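**Lidgate Readers' Forum – Fiction Board – Series and Sequels**

**Thread: Reading order for the Plollden novels**

**umontes (moderator)**

Members are asked to consolidate discussion of the Plollden reading order here. The Wednesday group will begin the series in December and requires a settled recommendation. My own view is that publication order should stand, with *The Rivel Ledger* read first. It runs to 393 pages and introduces the magistrate Lozano properly.
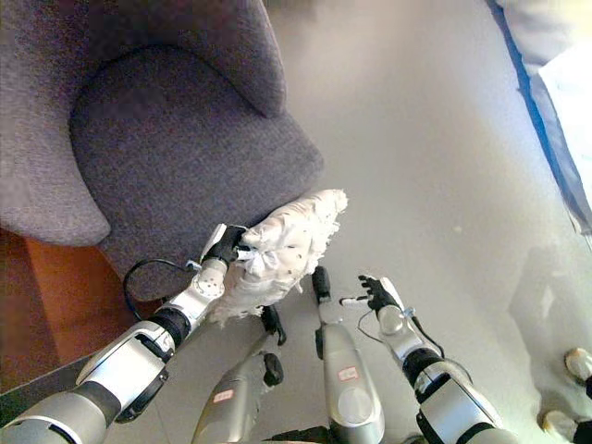 Tonantzin Bañuelos: I must respectfully disagree. *Salt Assize* is set eleven years earlier, and at 182 pages it is a more reasonable undertaking for new members. Lozano's quarrel with her brother carries greater weight when one has already witnessed the flood.

**harbour_reader**

The flood is precisely the difficulty. *The Rivel Ledger* withholds the cause until page 111, and a reader coming from *Salt Assize* will know it from the outset. I would not favour an order that gives away the central question of the longer book.

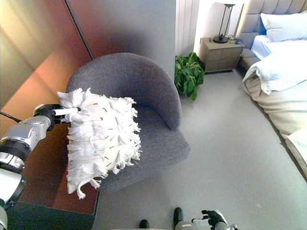
### Re: Does the prequel spoil the first book?

**umontes (moderator)**

I concur with harbour_reader. The author's preface to *Salt Assize* also assumes familiarity with the court at Rivel – the clerks are not introduced at all.

**T. Bañuelos**

The preface may be skipped. I would further observe that the first 70 pages of the *Ledger* concern grain tariffs, and that two members abandoned it there last winter. I do not consider a preserved surprise to be of much value to a reader who has put the book down.

**quillandcolour**

I was one of the two. I returned to it after *Salt Assize* and finished it within the week. The tariffs were still dull. 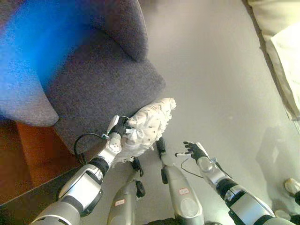
### Re: Proposal for the Wednesday group

**umontes (moderator)**

In light of the above, I propose that the *Ledger* remain the set text, and that members who have previously abandoned it be at liberty to begin with *Salt Assize*. Those members are requested to use spoiler tags when referring to the flood.

**harbour_reader**

Supported. Will the novella be included?

**T. Bañuelos**

I accept the proposal with reservations. The novella should be left until last in either case.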